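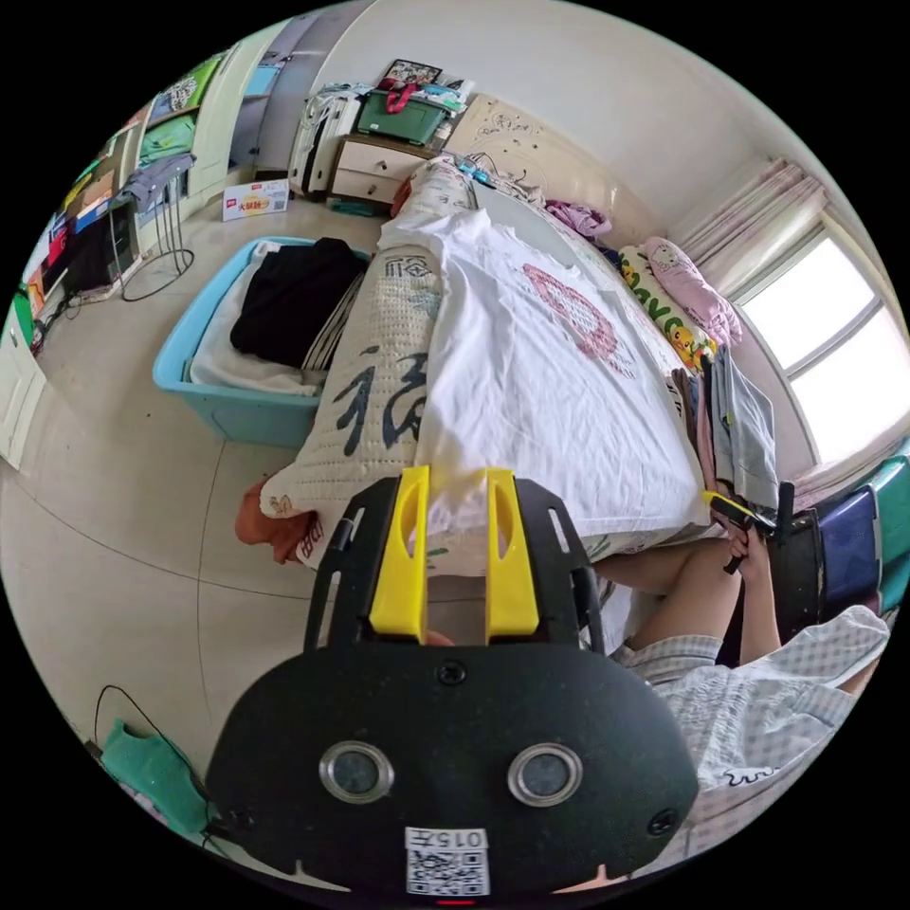

One parent wrote on the midterm form that her son had stopped asking for advances on his allowance, and that she had found it harder than he did to keep to the agreement.

The Flenance Family Money Program submits this report to the Gekgate Fund for the period ending in December. During the period, 602 parents and guardians enrolled at the Palacios and Sonduto sites. Staff held 43 evening sessions on allowances, saving, and talking with children about household bills. 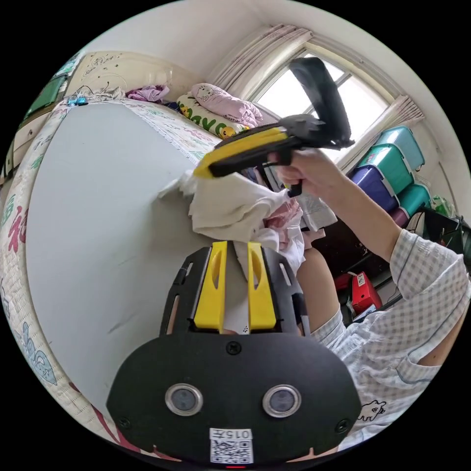 Progress Against Goals

Enrollment met the target set in the grant agreement. Completion did not. Of the families enrolled at Sonduto, 202 finished all seven sessions, and attendance fell most sharply at the session on credit. The Friday time slot has been moved to

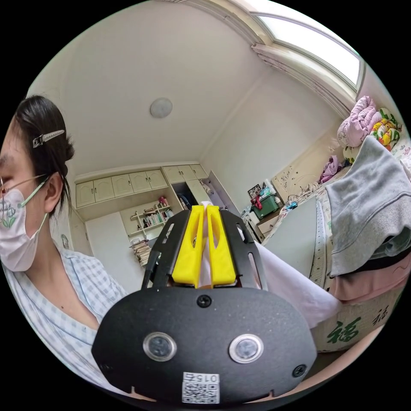

an earlier hour, and the credit material is now divided between two meetings. Written allowance agreements were returned by most families who completed the course. Follow-up calls are still under way at Palacios, and those results will be included in the next report.

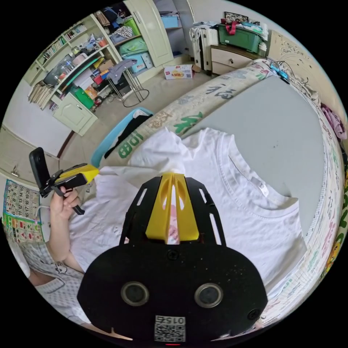 The unit on needs and wants was rewritten after parents asked for fewer worksheets. Children now receive a small clothing budget on paper and decide what to buy, what to keep wearing, and what to put off. A white T-shirt with a ribbed collar, like the one laid out on the mattress, is a typical starting item. Parents are asked to let the child's choice stand.

Remaining Work

Spending is within the approved budget. We request permission to carry unused printing funds forward to pay for child care during sessions at Sonduto.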